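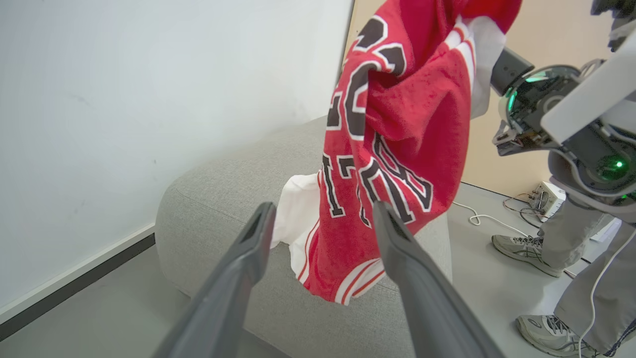
Can I keep my grandparents' wartime letters in the same envelopes in which they were sent?

It is better to take the letters out and to keep each envelope beside its letter. The old envelope is often made of poorer paper than the letter, and it presses on the folds every time you pull the sheet out. Put both in one folder of acid-free paper and write the date on the folder with a soft pencil.

Before you begin

Wash your hands and dry them well. Cotton gloves are not necessary for paper, and with them it is easy to tear a corner. For photographs and negatives I do use thin gloves. Clear the kitchen table, put down a clean sheet and keep the coffee in another room.

Opening a folded letter

Do not force it. If the paper is stiff, leave it in a cool room for two days and try again. Open one fold, put a small clean weight on the margin, then open the next. A bag of rice closed with a knot is good as a weight. When the letter is flat, lay it between two sheets of white blotting paper, and over them a heavy book. In our family we had 500 letters from Britska, the village of my mother's parents, and I did six in an evening. More than this and I became careless.

Never repair a tear with adhesive tape. It turns yellow, and the stain goes through to the writing. Put the torn letter in a clear polyester sleeve and the pieces will stay together by themselves.

Rust and pins

Old pins and paper clips should come out. Slide a piece of thin card under the clip, hold the paper flat and lift the metal slowly. If the rust has stuck, leave it and ask a paper conservator. The loose rust powder can be brushed away with a soft make-up brush, always from the middle to the edge.

Where to keep the boxes

The attic is too hot in July and the cellar is too damp in all months. A wardrobe shelf in a bedroom is a good place, if it does not stand against an outside wall. I bought the grey Flatari boxes with metal corners, the low ones. The high ones let the letters bend down when the box is half full. Do not use the box from new shoes, and do not put lavender inside, the oil leaves marks.

Writing down what you know

Make a list in a plain notebook: date, who writes, to whom, from which place. Place names can be difficult. My grandfather wrote Goltton in three different manners and for a long time I believed these were three villages. Copy the name as it is written and put your own idea after it in brackets.

If the ink is pale, photograph the page near a window without direct sun. Hold a lamp low at the side to see pencil marks that have been rubbed out.

Last updated: February 20, 2024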